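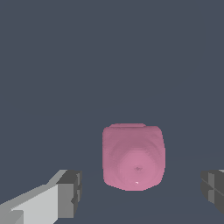
How many examples do you need before it's worth training anything?

Fewer than most of you are planning to collect, as long as they're varied. For the pick-up task in this unit I'd start training at 324 good episodes, look hard at where the policy fails, and then go collect more of whatever it's bad at. If you wait until you have a giant pile, you've probably made the same mistake in every single one of them (I have done this, and it cost me most of August).

Unit 3 notes: collecting demonstrations in simulation

OK, so last time we talked about what a policy is and I waved my hands a lot about "the data." Today is the data! We're using the Zivia simulator, which you should all have installed by now, and the task is as plain as I could make it: one arm, one pink block, pick it up.

What goes in an episode

An episode is one attempt, start to finish. Zivia writes out the camera views, the joint angles, the gripper opening and the command you sent, all on the same clock. Please check the clock. If the pictures lag the commands by even a few steps, the policy learns to close the gripper on the wrong picture, and you'll spend a week blaming the network.

You want at least two views. The close one, with the fingers in it, is what the policy leans on in the last few inches. The wide one tells it where the arm is. I used to think you could get away with only the wide view, and then I watched a policy close its fingers beside the block over and over with total confidence. 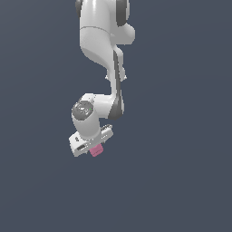 Fig. 3.1. The wide view in Zivia, with the arm and gripper above and the pink block at the bottom.

Look at how little of the wide view the block takes up. Shrink that picture down to the size the network gets and there's not much pink left to learn from. So before you record anything, open one saved image at training size and see whether you can find the block yourself. If you're squinting, change the camera.

Driving the arm

You can drive with the keyboard or with the Millanex hand controller (we have 3 of them, sign them out on the sheet by the door). Keyboard demos come out jerky, with lots of little stops, and the policy will copy every stop. The controller is smoother but people get fancy with it. Don't get fancy! Approach, line up, close, lift. Try to do it much the same way each time, and let the starting position be the thing that changes.

About that starting position: use the randomizer. When people place the block by hand they put it near the middle, and they don't notice they're doing it. I plotted a whole class's start positions once and it looked like a dartboard.

Keeping and throwing away

My own set for this task was 1,726 episodes recorded and 1,175 kept. That's 551 in the trash, which felt awful. Most were attempts where the block slipped, plus a batch where I'd left the randomizer off. Keep the failures in a separate folder, by the way. We'll want them in Unit 5 when we train something to tell a good grasp from a bad one.

A fumble followed by a recovery is a different case, and I keep those. If you miss, back off, and get it on the second go, the policy sees what to do after a miss. Tag them "recovery" in the Wijesinghe labeling tool so you can pull them out later if they cause trouble.

For next time

Record 40 episodes with the randomizer on. Label each one success, fail or recovery. Upload the folder to Clevumum (the course drive, same login) and write half a page on what you threw away and why. I read the half page first, so put some care into it.

Comments (4)

blockhead_22: The controller drifts to the left for me when I let go of the stick. Is that a settings thing?

Course author: Yep, there's a dead zone slider under Input. Bump it up a notch and try again. If it still drifts, swap it for another one.

mk_sim: Does a recovery count if I never closed the gripper, just overshot and came back?

Course author: I'd call that a plain success. Save "recovery" for when you closed and missed, or dropped it.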